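Llewellyn Street Community Choir
Minutes of the February planning meeting

Meeting opened at 7:05 p.m. in the upstairs room at Jaltden Hall. Kieran Bloxham in the chair, Tomos Voyle taking notes (so blame me for the spelling). Thirteen members came, a great turnout for a cold night! Apologies from most of the second altos, who are all down with the same bug.

1. Last minutes
Read and agreed. One fix: the piece we dropped from the winter program was the lullaby, and the sea song stays in.

2. Winter concert
Kieran gave the numbers. We sold 70 tickets ahead and filled the rest of the seats at the door, and after the hall fee we cleared $305. This is the best we have ever done in winter and there was a proper round of applause. People loved the candle-lit opening, though the basses asked for a little more light on their music next time. The interval ran long on account of the coffee line. We agreed to try two tables for drinks, one at each side.

3. Spring program
A long and happy talk on this one. Everybody wants the Rultedier set back. It went so well at the fair two years ago, and the newer singers have never had a crack at it. Kieran played the first two songs on the piano and half the room joined in before he reached the chorus. Agreed: all four Rultedier songs, in the first half.

For the second half we have folk songs so far, plus one round for the audience to sing with us. Tomos to bring copies of the round to the next rehearsal. The tenors want something fast to close. Suggestions to Kieran by the end of the month, please, and do keep them coming, the list is already a joy to read.

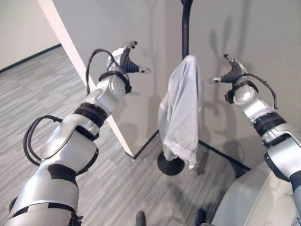
There was some worry that the fourth song sits too high for the sopranos late in the evening. Kieran will try it down a step and we can vote with our ears. If it still feels like a climb, it moves to the start of the set.

4. Joint concert with Esance Singers
Esance have written to ask if we would share an afternoon with them in early summer. Yes, yes and yes! They have a lovely warm sound and a very good accompanist. Their church holds 100 in the audience, with space for both choirs up front. Open questions are who prints the programs and whether we split the door money evenly. Kieran to call them this week. We would each sing a short set and then come together for two big pieces at the end. One member asked if we need to learn them from memory. No, folders are fine.

5. Folders and music library
Several black folders are still out from the winter concert. Check under beds and in car trunks. Anything with pencil marks should be rubbed out before it comes back, apart from breath marks, which are useful to the next person. We also agreed to buy a box of clip-on lights, paid for from the winter takings.

6. New singers
Four people have asked to come and try a rehearsal. The open evening will go ahead as planned, with cake. No auditions, as always. Existing members are asked to sit among the newcomers and share music with them. Name stickers for all, including those of us who think we don't need one.

7. Any other business
The piano is due a tune before the spring concert. Tomos to book it.
Warm-ups will start at 7 sharp from now on, so please aim to be in the room with your coat off by then.
A thank-you card for our page turner was passed round and signed.

Actions
Kieran: call Esance, new key for song four, collect closing song ideas
Tomos: copies of the round, piano tuner, clip-on lights
Everyone: folders back

Meeting closed at 8:40 p.m., after one run through the round.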